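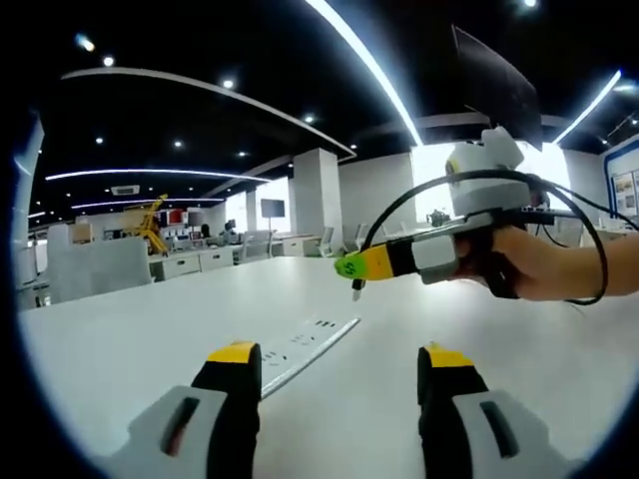
Project Report: "Iduditz", a short 3D animated film
Game Design and Animation, second year
Team: Chrysanthi Mitsotakis-Vlachou (modeling), Ashraful Abeysekara (rigging and animation), Sotiris Stamatopoulos (light and sound)
Supervisor: Manolis Vlachopoulos
Submitted December 20, 2023

1. Aim of the project
We wanted to make a film of one small character, Pascu, who walks through the empty town of Garkthorpe and looks for his bell. The film has no dialogue. The course asked us to show the full way from storyboard to final render.

2. Work done
The storyboard was finished in May and it had 40 drawings. After the first review we removed 14 of them, as the part in the harbor was too long for the story. Chrysanthi modeled the town from simple blocks and added details only to the houses which come near the camera. The first model of Pascu had 3,000 polygons. His coat was bending badly at the elbows, so Ashraful built the arms again and made a new rig with fewer controls.

The final film has 2,398 frames. We rendered them during the nights in the computer room.

3. Problems
The walk cycle took much more time than we planned. In the first version the feet were sliding on the ground, and we corrected this by hand in every shot. Also, we did not agree on file names at the beginning, and one time an old version of the bridge was rendered by mistake.

4. What we would change
We would test the rig with a simple walk before making any clothes. The sound should also start earlier. Sotiris received the last shots very late, and the steps on the stairs are still a little behind the picture.

We thank Christos Karagiannis for his comments on the storyboard.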